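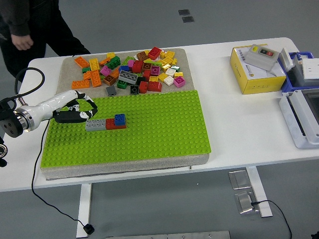
Bradex, November

4 min read

Search this site Search

About us

Vumadico is a small company that teaches robots to do fiddly things with their fingers, and we do it in the oldest way there is, by showing them. One of us takes hold of the arm, or sits down at the remote controls, and does the job while the machine keeps a record of every movement. Then we do it again, and again after that, until there is enough for it to learn from. It is slow work and a bit repetitive, and we are very fond of it.

We began in a single room behind the Koyama building, with Radu Onu, one arm and a kettle. Radu had spent years writing out robot movements line by line for packing firms, and he had grown tired of seeing a week's work fall over the moment somebody moved a box a few inches to the left. He wanted people who knew a job well to be able to pass it on with their own hands, the way you would with a new starter on their first morning. That is still more or less how we explain ourselves at parties (with mixed results, it must be said).

Much of our practice is done with toy building bricks. A loose heap of them goes on a grey mat at the back, a big green baseplate sits in front on a block of foam, and the arm has to choose a brick, bring it over and put it down where it belongs, sometimes side by side with another and sometimes half on top of one. Anyone who has helped a four-year-old build a garage will know how much is going on there! The studs have to line up, the push has to be firm but not too firm, and the fingers must let go without dragging the whole lot up again. We have tried cups, cutlery and clothes pegs over the years, and we always come back to the bricks.

Our brick collection of shown tasks is called Stekudard, after a word one of our early trainees made up for the noise a brick makes when it goes in crooked. It holds 2,025 complete showings at present, and 1,414 of those were done by remote control. The rest were guided by hand, with the teacher's own palm on the arm. We keep the clumsy ones too, where the brick slips and the teacher has to go back for it, and we mark them as such. A robot that has only ever been shown perfect mornings doesn't know what to do with a bad one.

There are 18 of us now. A few studied engineering, but we also have a former dental nurse, two joiners and a man who repaired accordions, and they are among the best teachers we have. Steady hands and patience count for a great deal here, and we can teach you the rest. New teachers do 186 practice showings before any of theirs go into the collection, with somebody sitting beside them for as long as they want the company.

If you would like to see how it is done, we open the workshop on Tuesday afternoons from two o'clock. You are welcome to have a go at the controls yourself, and most visitors place their first brick before the tea has gone cold. Please wear flat shoes, and ring the bell twice, as the first ring only sounds upstairs.

37 shares 5 comments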